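Fechos de encaixe: o que falha primeiro
Entrevista com a responsável de ensaios da Plesar, 2021-09-12
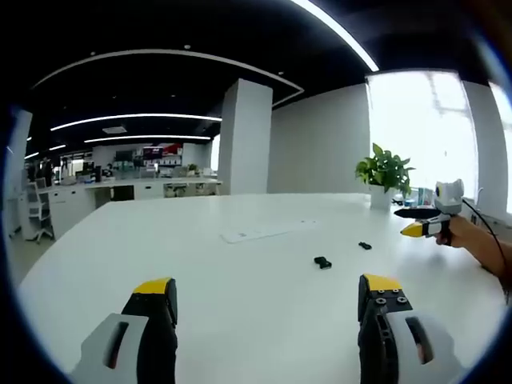

O material e a humidade

A Plesar ensaia fechos e fivelas de plástico para fabricantes de mochilas, arneses e coletes. A responsável pelo laboratório trabalha sobretudo com poliacetal e poliamida, e começa pela diferença entre os dois. «A poliamida absorve água. Um fecho acabado de moldar é rígido e frágil; depois de condicionado, a lingueta flete mais e a força de abertura desce», explica. «Quem compara valores sem indicar o condicionamento está a comparar peças diferentes.»

O poliacetal varia menos com a humidade, mas tolera mal o entalhe. Um raio interno demasiado pequeno na base da lingueta basta para iniciar a fissura. Num lote da Forsberg recebido em fevereiro, a rutura ocorreu sempre nesse ponto — a fita ficou intacta em todos os provetes.

Ciclos e carga

O procedimento interno prevê 1.000 ciclos de abertura e fecho, seguidos de tração até à rutura. São ensaiados cinco provetes por referência, número que a entrevistada considera curto. «Chega para rejeitar um lote mau. Para estimar a dispersão, não chega.»

A perda de força de retenção no lote da Forsberg foi de cerca de 17 por cento no fim dos ciclos. A maior parte deu-se no início, quando as arestas de encaixe se acomodam. A partir daí a curva é quase plana.

Temperatura

Os ensaios a quente fazem-se a 60 °C, com a peça já montada na fita. A Cerkham pede que a carga seja mantida durante o aquecimento, condição mais severa, por causa da fluência. A Burow aceita o ensaio sem carga. «São dois ensaios legítimos, mas os relatórios não se podem juntar na mesma tabela», diz.

Sobre a recolha de peças usadas, é breve: pede o fecho completo, macho e fêmea, com um troço de fita de cada lado. «Recebemos muitas metades. Com uma metade vejo a fratura, mas não consigo medir a folga do encaixe.»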